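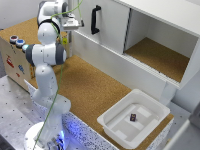

Le bras blanc, le câble vert et le plan de travail en liège.

Compte rendu de la réunion du cercle Andurano, 2 avril 2022

12 commentaires · 31 partages

Bon, c'est moi qui tenais le stylo cette fois, alors ne m'en voulez pas si c'est un peu décousu. Nous étions six autour de la table (plus le thé, qui compte double) et on a commencé avec un bon quart d'heure de retard, comme d'habitude.

1. Les retraites silencieuses
On avait promis de reparler de celle d'Ivcombe et on y a passé presque toute la soirée ! La question de départ était simple : est-ce qu'on continue à en organiser sous le nom du cercle ? Moi, j'y étais allée avec beaucoup d'enthousiasme et j'en suis revenue partagée. Le silence m'a fait un bien fou, je ne vais pas dire le contraire, mais demander à quelqu'un de se taire trois jours quand il traverse un deuil, c'est une responsabilité, et je trouve qu'on l'a prise un peu à la légère. Une participante avait demandé à parler à quelqu'un dès le premier soir et on lui a répondu d'accueillir ce qui venait. Ça m'est resté en travers.
Deux d'entre nous pensent que l'inconfort fait partie de la démarche. Les autres veulent au minimum un entretien avant l'inscription et une personne disponible à toute heure. Adopté à quatre voix contre deux, après une discussion assez vive (mais gentille).

2. L'argent
Le séjour coûtait 148 euros par personne. On propose de descendre à 98 euros en cuisinant nous-mêmes, ce qui m'enchante et terrifie les autres. Il reste 3000 euros en caisse. J'ai demandé qu'on en garde une partie pour les places gratuites, tout le monde était d'accord sur le principe, personne sur le montant. On y revient en mai.

3. La proposition de Wellex
Ils nous offrent leur salle contre notre logo sur leur brochure « bien-être au travail ». Là, j'ai été franchement contre : on se réunit pour parler de prière, de doute, de ce qu'on fait de nos vies, et je nous vois mal entre le massage assis et la gestion du stress. On m'a fait remarquer que la salle est chauffée. C'est vrai. Point reporté, je rédige une réponse polie en attendant.

4. Lectures
On a fini le petit livre de Pintér sur l'attention. Avis très mitigés ! J'ai adoré le chapitre sur l'ennui, le reste m'a semblé tourner en rond. Pour la prochaine fois, chacun apporte un texte court, deux pages maximum, de n'importe quelle tradition.

5. Divers
Il manque toujours trois coussins, regardez dans vos coffres de voiture. La clé du placard est chez moi.

Prochaine réunion en mai, date à confirmer par message.

J'aime (17) · Partager · 12 commentaires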